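Home Explore Notifications Messages Lists Profile More

ok dish rack thread bc I have opinions now and nowhere to put them

moved to the Itham place in October, kitchen is tiny, counter space is basically a rumor. old rack was one of those giant two-story wire things. ate half the counter. rusty feet. gone

replaced it w a low black one from Cletier. comes in peices you fit together, prongs stick up, one plate per slot. $70 which, yes. I know

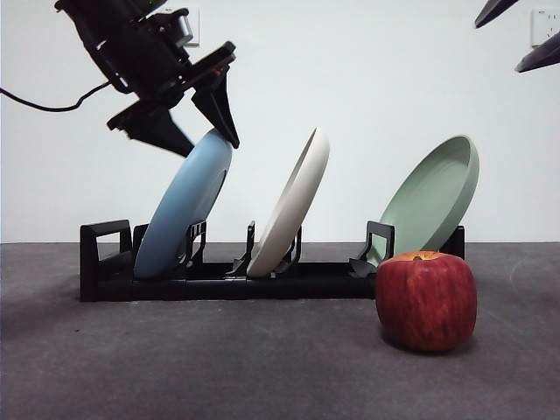
anyway the slots. plates lean instead of standing straight up so you want a gap between them or the rims knock. I do blue, cream, green, always that order, no reason

bowls are a pain. deep ones take up two slots and still slide. shallow ones fine

the plates are Avuvau btw, someone asked. matte on the bottom, shows every water spot if you have hard water like we do. vinegar, then wipe

also looked at the Ko one, nicer handles but no way it fits next to the stove. measured twice. returned it anyway after buying it like a genius

things I still havent solved: where do mugs go. where do lids go. why is there always one apple out of the fruit bowl and over by the dishes

if you have a small kitchen and a mug solution pls reply, not hooks, I rent

ok going to put teh plates away now, dinner's at 7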